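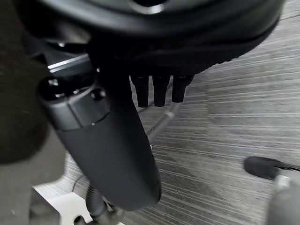

3. Effects on the work of the packing staff

The gripper at the Skarine site has fingers with rounded tips, and one of them is dark grey along its length. Before the arm was installed, two people lifted parts from the floor level to the bench for the whole of a shift. The arm now does the lifting, and the same two people check the parts and deal with stops.

Setareh Taheri and I interviewed both of them in February. Nyokabi Mosoti, who has worked on the line longest, reported less strain in the back and shoulders but more waiting. She can no longer choose the order of the parts – the program sets it – and she described this as the largest change to her day. Eduard Rusnák now restarts the arm after a stop. He was given two half-days of training, and asked for more time on the fault messages.

3.1 Cables

Coiled cable near the fingers was raised in both interviews. Staff watch it during slow moves, a task which is not listed in the work instructions. We recommend that it be added, with time allowed for it.

3.2 Pay and rota

Pay grades have not changed. The shift lead, Josefien Dewulf, stated that breaks are now fixed to the arm's cycle of 80 parts. Neither operator was asked about this beforehand. The written reply from Avell, who installed the arm, is in Appendix B.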